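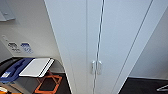 Mardi 2 février

Chers partenaires,

Voici des nouvelles du projet Urnero, que vous soutenez depuis le mois de juillet et qui, je dois le dire, occupe désormais une bonne part de nos conversations à la pause café. Le robot de rangement livré par Tokarz assure maintenant les tournées du matin : il ouvre les armoires, range les consommables et rapporte les bacs vides. Sur les 109 tournées lancées depuis la mise en route, 100 sont allées au bout sans que quelqu'un ait à intervenir. Les autres ont presque toutes buté sur les portes, dont les petites poignées demandent une prise très précise (nous y travaillons encore avec l'installateur).

Pour l'équipe, forte de 12 personnes, le changement se sent surtout en début de journée. On se baisse moins, on porte moins, et le temps gagné va à l'accueil et au contrôle des commandes, ce que plusieurs collègues réclamaient depuis longtemps ! Tout n'est pas réglé pour autant : deux d'entre elles trouvent pénible de devoir attendre que la machine ait fini pour passer, et nous avons décalé son départ de 10 minutes à leur demande.

Reste la formation du second groupe sur le site de Privley, prévue au printemps. Le devis vous parviendra avec le prochain relevé de dépenses.

Bien chaleureusement,
La coordination du projet Urnero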